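Notebook, December. Reading room bench, religion and public law project.

Picked up where I left off with the Gumuritz sermons. Box 4 is done apart from the two folders with water damage, which I've set aside in blotter until Cempaka can look at them. Transcription file now stands at 2,325 lines. I renumbered from the start of the box, so any reference in my earlier notes to a line above 1,900 is out and needs fixing before anyone cites it.

Main question this week is still how the preachers use "natural law" when they're talking to a congregation about a bill in front of parliament. I had assumed they'd go straight to the catechism. Mostly they don't. In seven of the sermons the argument starts with something domestic (a father's duty to feed his children, a promise made to a neighbour) and only gets to the word "law" near the end. Two of them never use the phrase at all, but the shape of the argument is the same, so I've tagged them NL-implicit and left a note. Cempaka thinks that tag is doing too much work. She may be right. We agreed to leave it on for this box and argue about it when Box 5 is in.

Coding scheme as it stands:
NL-explicit: the phrase is used.
NL-implicit: appeal to what anyone could know by reason, no phrase.
CONSC: appeal to individual conscience.
AUTH: appeal to bishop, council or encyclical.
Double coding is allowed. Triple coding is not, pick the two strongest.

Checked agreement on a small batch this morning. We coded nine passages separately and differed on three, all of them CONSC against NL-implicit. The trouble is the same each time: the preacher says "you know in your heart" and I read it as conscience, while Cempaka reads it as a claim about what everybody knows. Going back to the paragraph before usually settles it. New rule, to be written on the inside cover: never code a sentence on its own, always take the paragraph.

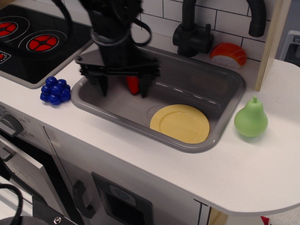

Gripper over the sink, small red piece between the fingers, yellow plate in the basin.

The Teoh pamphlet came up from storage after lunch. It's shorter than the catalogue says, with no appendix, and the binding shows no sign of anything taken out. Could be the cataloguer was looking at the second printing. I've put in a request for that one. The argument in the pamphlet is clearer than anything in the sermons: a civil law that orders a person to act against a plain moral duty doesn't bind, but a law that's merely foolish does, and the believer ought to obey it and complain. He's quite cheerful about the complaining. Worth quoting in full in the second chapter, pages 11 and 12.

Compared it with the Akesis letters, which take a harder line. There the writer treats cooperation at any remove as a fault, even paying a levy, and doesn't distinguish between formal and material cooperation. I can't tell whether he didn't know the distinction or was ignoring it on purpose. The third letter mentions "the schoolmen's fine slicing", so probably the second.

The scanner dropped the margins on the Vulitz register again. Lowering the brightness one notch brought the pencil back on most pages. Pages with blue crayon are still unreadable and I copied those by hand, see loose sheets at the back.

To do:
Fix the line references.
Ask the diocesan archive about copying fees.
Recode the three disputed passages with the new rule.
Find out who "Fr. M." is in folder 7. Same handwriting as the Lenten notes, I think, but the capital R is different.

Packed up at 4:40. Box 5 is booked out in Cempaka's name.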